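Gritton cell, folding table, May

Came in to find the left arm sagging a bit at the end of every fold. I was all set to blame the gripper, but no, it was a base bolt at the rail (again!). Snugged it up, power cycled, re-homed both arms, then ran 20 folds at 35 percent speed. Two bad ones, both my fault for feeding the cloth crooked.

The cable on the left arm still swings wider than I like around the big joint. It clears the denim stack, but I'd move that stack farther over if you're running pants next to it. Black cloth with both grippers on it, from the slow run:
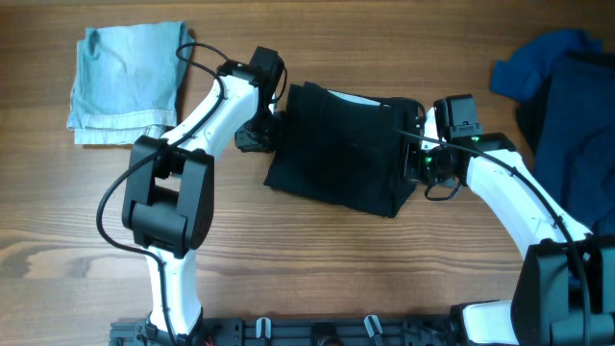

Still to do

Shorten that left loop and add a tie near the base. Error 3003 came up once on the right arm at startup and cleared on reset, so please write it down if you get it too. Spare finger pads are in the Olen drawer, and I'm ordering more before the Meredith job starts!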